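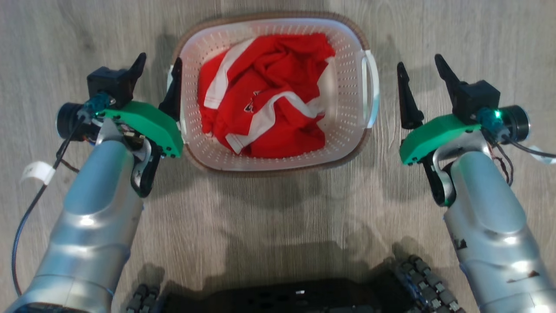 **Figure 3.** Head-camera view of the Istar cell during the basket task. Both grippers are on their green mounts, with a wrist camera outboard of each.

### 4.2 Cell Upkeep and Gripper Service

All basket trials were run on one bimanual tracked platform, referred to here as Istar. The platform works directly on the floor, so its pose relative to the basket changes from trial to trial, and small errors in the arm mounts carry through to the fingertips. We therefore fixed a service routine before data collection began in November and kept to it for all 3,052 logged episodes.

**Gripper mounts.** Each gripper is carried on a 3D-printed mount, joined to the forearm by a black curved bracket (Figure 3). The printed part is the weakest element in the load path. In early trials the screw holes on the left mount widened under repeated side loads from the basket handle, and the finger tips drifted outward by several millimeters before the fault was noticed. Later mounts were printed with brass inserts and a thicker wall at the bracket face. Mounts were replaced every 2,000 cycles whether or not wear was visible. Fingers were swapped in pairs, never singly — a new finger set against a worn one closes off center.

**Wrist cameras and cables.** The wrist camera cable must follow the arm through its full range without pulling on the connector. We left a free loop at the wrist and tied the cable to the arm below it. Cables are tagged, and the tag number is written to the episode header at startup. Of the 1,196 episodes rejected during screening, most had dropped wrist frames, and nearly all of these came from a single left cable with a damaged connector latch. The indicator light at the connector shows power only and was not accepted as proof of a working video link. A test stream of 21 seconds was recorded from each camera before the first trial of a session.

**Calibration.** Hand-eye calibration was repeated after any mount, bracket, or camera was removed. The Pokier routine moves each wrist through a fixed set of poses over a printed target and reports the residual for each arm. If the two residuals differed by more than a factor of two, the bracket screws were retorqued and the routine was run again.

**Treads.** Lint and thread collect between the rubber segments when garments are handled at floor level. Treads were brushed out at the end of each session, and tension was checked by hand at the midpoint of the lower run. A slack tread lets the base yaw slightly when both arms lift together, an effect that is easily mistaken for a fault in the arm controller.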